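The Quiet Arm

The Skukex trial had been running for three years when Marwan Abu Hammour was asked to take over the follow-up interviews. He was a nurse by training. The woman who had done the job before him had moved to Gosmont to be near her mother, and she left him a binder, a box of granola bars, and a note that said to let people finish their sentences.

The drug was meant to help people who heard voices and had not done well on anything else. Half of the patients got it and half got a sugar pill, and Marwan didn't know who got which. He read the questions on the Kidmont form out loud and wrote down the answers. How often in the past week? How loud? Did the voice seem to come from inside or outside?

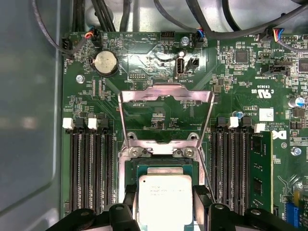 Interviews took place in room 502, at the end of the hall in the Skyrme building. Patients came in by the far elevator and walked past the department workshop, where the door was usually open. On the morning Mrs. Lunt came for her last visit, there was a Dell computer in there with the insides showing, the processor sitting in its open socket and the metal bracket over it standing straight up. She stopped to look. Marwan waited with her. She had been a bookkeeper and had never seen the inside of one, she said, in all the years she had worked on them.

"Is that the part that does the thinking?" she asked.

"I believe so."

"It's small."

She took the chair by the window in 502, as she always did. She kept her coat on. Marwan opened the binder to her page and asked how she had been sleeping.

"Fine," she said. "Ask me the other ones."

He asked how often she had heard the voice in the past week.

"I haven't."

He wrote a zero. Her form from November said every day, and so did the one before that. He asked the next question, which made no sense after a zero, but the rules were that you asked them all.

"How loud was it?"

"I just told you it wasn't there."

"I know. I have to ask."

She looked out at the parking lot. A man was scraping ice off a windshield with a plastic card. "It was a man's voice," she said. "You never asked that. It's not on your form."

"No, it isn't."

"He read me numbers, mostly. Prices. Sometimes he told me the neighbors wanted my house. But mostly it was prices, like somebody reading from a catalog. I'd be doing the dishes and he'd be going on about the cost of a lamp." She unbuttoned the top button of the coat. "My husband died when I was 41. After that, he was the only one talking in that kitchen."

Marwan put his pen down. There was a space at the bottom of the form for comments, two lines long.
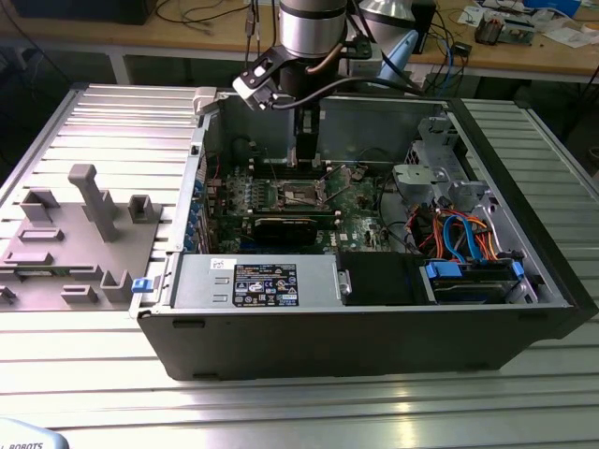

"Do you miss him?" he asked. It was not on the form either.

"That's a terrible question."

"I'm sorry."

"I didn't say it was a wrong one." She thought about it. "I was scared of him for years. I put tape over the outlets. I wouldn't let my sister in. I don't want that back. But I got up last Christmas and the house was so quiet I turned on the radio before I had my slippers on, and I've left it on ever since."

"What do you listen to?"

"The farm report. Hog prices." She laughed, and then he did.

They finished the form. He took her blood pressure and she told him the cuff was too tight. When he was done she asked whether she had been on the real pill, and he said he didn't know, and that she would get a letter when the trial closed. She asked what would happen if the letter said sugar.

"Then we'd want to talk to you again," he said.

"I'd want to talk to you, too."

He walked her back to the elevator. She asked if he lived with anybody. He said he had a brother on the floor below his, who played the drums.

"Well, don't complain to him about it," she said, and the doors closed.

Back in 502 he read through her page and signed it. In the comment space he wrote: Patient reports house is quiet. Keeps radio on. Then there was room for a little more, so he added: Voice read prices. He didn't know whether anyone in the data office would have a column for that. The next patient was number 17, a young man who was always early, and Marwan could hear him out in the hall already, saying good morning to someone.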